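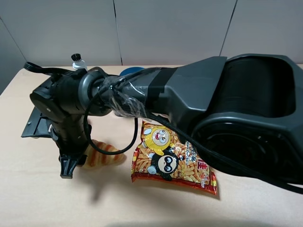 Notebook, table-clearing task. January 18, 2025. Entry by Osaze Fashola, read by Danjuma Jibrin. Reading time: 4 minutes

The question from the November meeting was whether an arm on a table can put away what a family leaves there after a snack, and I still can't give a yes or a no. Clearing a table is dull work for a person and hard work for us. Every object wants a different grip. The croissant is a toy and keeps its shape, so it is a fair first target, but the snack bag with the monkey and the panda on it is another matter. A bag has no fixed outline. It folds where you press it, and a position measured a moment ago may be wrong by the time the finger gets there. The cable loop hanging off the wrist also comes down right over the croissant at this reach, and I want that fixed before we do a long series.

Notes on the cable, for Danjuma:
- Shorten the slack between wrist and mid-arm. Leave enough for full wrist rotation.
- Try a clip on the upper arm. If the clip slides, tape it.
- Leave the ribbon cable at the top of the wrist alone until Ngozi has looked at the bend.

Software is the Cuta planner, same build as before the holidays. Elsa asked whether we should move to the new one. I would like to finish this series on the old build so that the numbers can be compared. She agreed but wants it written down that she asked, so it is written down.

Numbers so far. 327 attempts in the log, all objects together. I went through 33 of the failures by hand last night and sorted them by cause. Most were bad approach angle. The finger came in too flat, touched the object on its side and pushed it along the table. A smaller group were grips that closed properly and then slipped during the lift. 2 were my own fault, I had the wrong object list loaded. Those should be struck from the total and I haven't done it yet.

Approach angle we can work on. What bothers me more is the second group, because the log says "closed" for those and the planner takes that as success. It then carries nothing over to the drop point and opens up with complete confidence. A person knows by feel that the thing is gone. We have the finger position and the motor current and that should be enough to tell, but the threshold that works for a hard object is wrong for a soft one. Femi has a draft that sets the threshold per object. I asked him what happens with an object it has never met and he said that is the next draft.

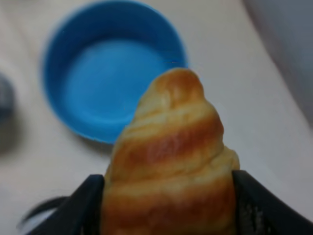

Grip force needs its own page, so this is a start on it. Femi wants a single low setting for everything edible and I think that is too simple. A hard item can take more, and a light one may need less than the lowest value we have. With the spiral roll standing up between the fingers and the blue bowl behind it, the contact is on both flanks and the narrow tip is clear above them, and I would be happy with that as a standard hold for anything cone-shaped. The ridges give the fingers something to bear on. What I don't know is how far down the roll we should go. Lower is steadier, but the fingers then come close to the table and the planner starts to refuse paths.

Proposed for the next session:
1. Same start position for every run, table marked with pencil.
2. 25 attempts per object, no stopping early when it goes well.
3. Force setting written beside each attempt, by hand if the log doesn't take it.
4. Drops counted separately from missed grips. We have been mixing them.

Talked to Ngozi about what "put away" should mean. Her view is that an object in the right container counts, no matter how it lies. I would count orientation too, at least for bread, because a person at home would pick it up again and set it straight, and then the machine has saved them nothing. We left it open. For now the log gets both columns.

On the larger question. The people at Hutico keep asking when it can be left alone with a kitchen table, and I told them the same as before: a known table with known objects, maybe this year, and somebody else's table, no date. A person clears a snack table while talking on the phone. Our cycle is slow enough that I read mail between attempts. Slow would be fine if it were reliable, as people don't stand and watch a dishwasher either - but then it has to finish without being rescued, and at the moment I get up from my chair too often.

To do: strike the bad runs. Ask the Dramthorpe workshop for a spare set of fingertips. Send Elsa the failure sheet with the causes filled in. Danjuma has the Onyshchenko clamp and I need it back.

Recent entries
Failure sheet, how to fill it in
Bags and other soft things
Elsa's notes on approach angle
Fingertip wear, first look
Force settings, old table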